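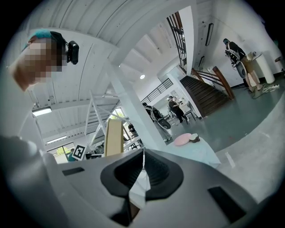

The Tosolano robotics club at work, seen over the fingers of a handheld gripper.

The student who keeps the schedule for the Tosolano club did most of the talking when we met at one of its afternoon sessions. The club has 27 members this year and one project, which they call Drondis. The goal is to teach an arm to clear a table by recording people doing the same job by hand.

"We set a target of 1000 recordings by April," the student said. "We have nearly all of them, but a lot will get thrown out. If you rush the grasp, the recording is no good to us."

Members work in shifts of 32 minutes. Before that the shifts were an hour, and the notes from the second half hour were a mess. "People got sloppy with their wrists. We could see it when we played the files back."

The object set is ordinary: cups, lids, discs, small things that roll. Flat pieces cause the most trouble. "You have to get a finger under the edge, or slide it to the side of the table first. Everyone does it differently, and we argued for weeks about whether to pick one way."

They didn't pick one. Each person now writes down which method they used, and the files are sorted later with Planico, a small program that 2 of the older members wrote over the summer.

The club will show Drondis at the Ban student meet, where teams get a table they haven't seen before. The student expects the lighting to be the hard part. "Our room has windows and ceiling lights. We don't know what theirs has. We asked, and they said to bring tape for the cables."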